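The Trallness Loop

By the time Rajeshwari Mudaliar reached the footbridge, she had been passed by two men with a jogging stroller, a girl in a school sweatshirt, and a very determined dachshund on a long lead. She said good morning to every one of them, since she'd been brought up to, though by the dachshund it came out mostly as air.

It was February, and the path along the Trallness reservoir had that hard, ridged feel it gets when the mud freezes with everybody's footprints still in it. She had started running in the fall, after her knees stopped hurting and before she could think of another excuse. Her race number had come in the mail on Thursday. It was 463, and she'd put it on the refrigerator under the magnet shaped like a lemon, where it looked at her each time she went for the milk.

The Panicker Ten was ten miles, once around the water and then the long drag up through the town to the old Muvico, where they finished you off in the parking lot with a banana and a paper cup of something orange. Rajeshwari had never run ten miles. She had run seven, once, by getting lost.

"You go out too quick," Ingegerd Eklund had told her at the first club run, and had told her again at nearly every club run since, in the same kind voice, as if it were fresh news. Ingegerd was past seventy and ran like someone carrying a full bowl of soup, level and careful and without any hurry at all, and she had not yet been caught by anybody on the second half of anything.

So Rajeshwari was trying to learn slow. She had not expected it to be so hard! Her legs wanted to go, that was the trouble, they wanted to go like mad for the first mile and then sit down on a bench and be brought a sandwich. She tried counting her breaths and lost count. She tried humming, and found that the only song she could remember all the way through was the one from the Premeck mattress commercial, so she hummed that, past the boathouse and the dripping pines, and was surprised to look up and find herself at the dam with her breath still in her.
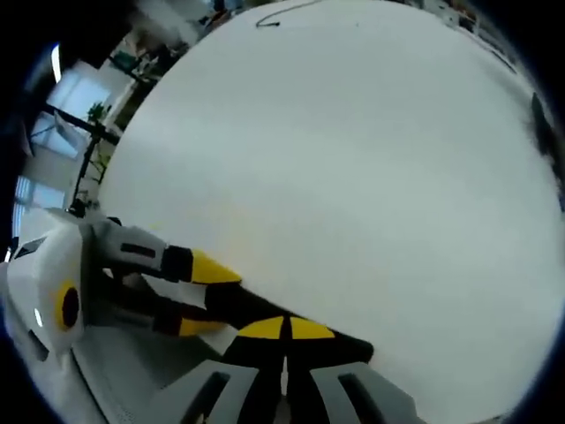

Sandro Ferri said the dam was where it always went wrong. He said it over pancakes afterward, pointing with his fork, and he went on to say that anybody could feel good at the dam, because the wind was behind you there, and that he himself had felt like a king at the dam three years running and had walked in from the library every single time.

"Well, maybe don't feel like a king," said Padmavathi Gowda. "Feel like a duke."

"I don't know how a duke feels."

"Tired, I should think," said Ingegerd, and took the last of the syrup.

Rajeshwari laughed until she had to put her cup down. She thought about it all the same, driving home with the heater on her feet, and she thought about it through the next week and on into the next, out on the loop in the gray before work with her gloves on and her hat pulled low. A duke, she decided, would not rush. A duke would have people to do that for him.

The morning of the race was bright and bitterly cold. There were about 80 runners stamping around behind the rope, fewer than usual, and Shahzad Mohmand was up on a milk crate with the bullhorn, reading out the rules in a voice that made the bullhorn unnecessary. Rajeshwari found a spot near the back. She pinned her number straight, and then unpinned it and pinned it straight again.

"Soup," said Ingegerd, beside her.

"Soup," said Rajeshwari.

The horn went. Everyone surged off down the hill in a great clatter, and every bit of her wanted to surge off with them, and she held on to that feeling by the scruff of its neck and let them go. Sandro went by with his arms pumping. The girl in the school sweatshirt went by. The path opened out along the water, and she hummed.

At the dam the wind came around behind her and gave her a push, as promised. She felt wonderful. She felt like a duke at the very least. She thanked the wind out loud, kept her feet to the same small steps, and looked ahead to where the road turned up toward the library.

Sandro was just starting to walk.

"Come on," she called to him, when she had the breath for it. "It's only the one hill."

He groaned, and pulled his hat down over his ears, and fell in next to her.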